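Telldale Path Condition Set: data card

Maintained by the Telldale Paths Office
Card prepared by Elin Griffiths and Kjell Holmgren
Card date: Thu 10 April

Purpose of the set

The Telldale Path Condition Set is a collection of ground-level pictures of the footpath across Telldale recreation ground, held together with the inspection notes for the same route. It was assembled to help the office decide where surface repairs, edge clearance and drainage work should be carried out, and in what order. The set is open to parish councils, contractors and students of landscape maintenance on the terms given at the end of this card.

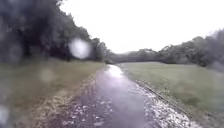

Reading time: 4 minutes

Scope

The set is concerned with the walked surface and the ground immediately beside it. Inspectors record the state of the paving, the margins on either side, the line of the kerb where there is one, and the first strip of grass. Trees, buildings and sports equipment are outside the scope and are not labelled, even where they can be seen clearly.

Contents

The release contains 2000 pictures and 47 written inspection sheets. Each sheet covers one length of path and is linked to its pictures by a shared reference. The folders are as follows.

pictures – all pictures, sorted by length of path
sheets – inspection sheets as plain text
labels – one table for each length, with the terms listed below
changes – a record of corrections made after release

Labels

Four terms describe water on the surface. "Dry" means that no moisture is visible. "Damp" means a darkened surface without shine. "Wet" means a surface that reflects light but carries no depth of water. "Standing" means water lying on the path in a puddle or sheet. Where more than one term applies to a length, the wetter term is entered and the other is given in the remarks column.

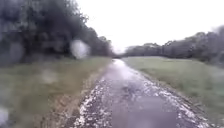 Two further columns deal with the margins. The first records loose material and the second records wear to the grass. Both are scored from nought to three by eye, and the scores should be treated as the judgement of the inspector. Lâm Tạ checked a sample of 400 labels in March and returned those on which the two readings differed by more than one step. These were discussed and corrected before release.

Known difficulties

Loose material is the least settled of the labels. Gravel, leaf fragments and petals can look very much alike once they have gathered at the side of a path, and inspectors working from pictures alone have often disagreed about which they were seeing. The pale specks along both edges of the asphalt are a fair case, being thickest close to the viewer and fading to a blurred line further off. The set therefore uses the single term "pale debris" for all such material and leaves its origin to the inspection sheet, if the inspector was able to establish it on the ground.

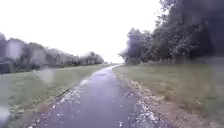

Distance has a marked effect on the water labels. A length that would be scored as wet underfoot may be entered as standing when judged from further back, and the rule adopted by the office is to label only what lies in the nearer half of the path. The bright, almost silvery patch towards the middle distance shows why this was thought necessary, as the shine there gives little indication of depth. Users who wish to study drainage should rely on the sheets for such places.

Kerbs are labelled only where a raised or clearly drawn edge can be made out. A change from paving to soil does not count as a kerb.

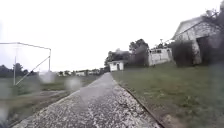
Wear to the grass is scored separately for each side. Bare earth running beside the paving is scored as three, whatever its width, and thin or discoloured grass as one or two. The office is aware that this treats a narrow track and a broad one alike. Colette Gautier has proposed a width column for the next release.

Terms of use

The set may be copied and used for teaching, research and the planning of maintenance, provided that the Telldale Paths Office is named. It should not be used as proof of the condition of the path on any later day. Corrections may be sent in writing to Thibault Delaunay at the office, quoting the reference of the sheet concerned.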